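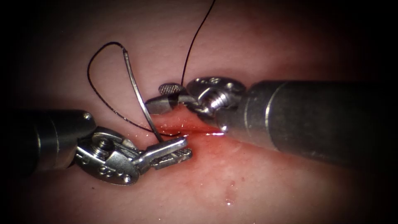
Dario Longo was of the opinion, when we sat down to go through the suturing exercise, that we are starting too far from the edge and that the first bite decides everything after it. Lucrezia did not agree fully. She said the angle of the needle matters more, and that a good bite with a bad angle still tears. I write both down, we can test it.

Oct 31, 2020. Suturing bench, Genimholm.

Practice points for curved needle, from the discussion:

- Needle should enter the tissue close to a right angle. When it goes in flat, the path becomes shallow and the edges roll inward.
- Follow the curve with the wrist. I still have the habit to push straight, and then the hole gets bigger than the needle.
- Free jaws stay near the wound but do not pinch the edge without need. Thomas pinches a lot, he knows it.
- Wipe or rinse before the next bite when blood covers the edge. I lost time today looking for my exit point.

I did 15 bites, Thomas did 17. We agreed to compare spacing only, no speed. My spacing was good in the first half and got wide toward the end, I think I was tired. Two of mine were too near to the edge and I marked them as bad in the table. Thomas had one which came out deeper on the far side than on the near side.

Still open: whether to place the middle stitch first and divide the wound in halves, or to go from one end. Miloslav prefers from the end. I tried the middle first only once and the halves were not equal, so I can't say anything yet.

Thread: the 400 mm length is too long for this exercise, it lies over the field and I catch it with the next bite. Cut shorter next time. Ask Marras if the order of needles has left, we have few with good points.

Next session: same wound length, Longo's distance for one half, mine for the other. Lucrezia will score without knowing which is which.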